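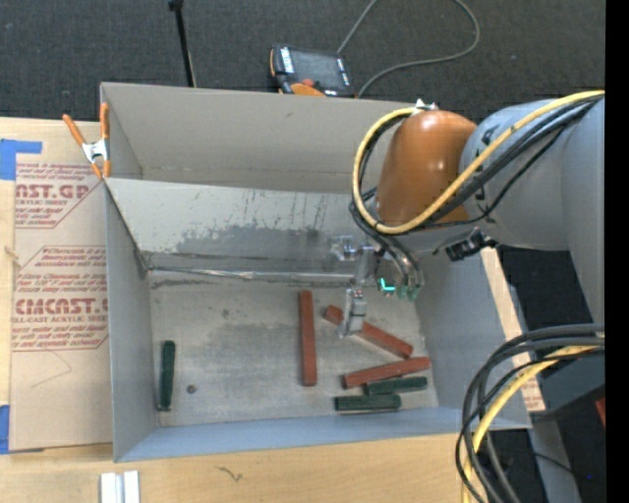
**Block sort – where we're at**

Quick one this month, Mirjam wants this out before lunch.

The red and green blocks are staying. We tried the round ones from Geagea for a bit and they roll into the corners and sit there, so back to bars. Please put them in the gray bin flat, any direction you like, just don't stack. Reds and greens mixed is fine. Mixed is the point.

Tally since the last newsletter: 1,807 blocks sorted, 967 of those red. Kristof was hoping for 2,000 and will have to wait. Next count goes out in May.

The bin. Yes, we know. The floor is scuffed to bits and the gray on the sloped panel is more mark than panel now. Dirk has asked Goltis for a price on a new one, same size, no word yet. Until then wipe it with a damp cloth only – no scouring pads, and no more tape on the bottom please, it lifts and then blocks catch on it. Mali spent most of a morning picking off the old stuff.

Spare blocks are in the tub under the bench at Plestow, 31 of them last time Hjalti looked. If one is chipped at the end take it out and swap it, dont put it back and hope. Chipped ones go in the shoebox by the door.

Also the wooden table is for the bin. Coffee goes on the windowsill. There are rings on it allready.

Anyone who wants a turn with the next batch, put your name on the sheet or tell Mirjam. Two slots left.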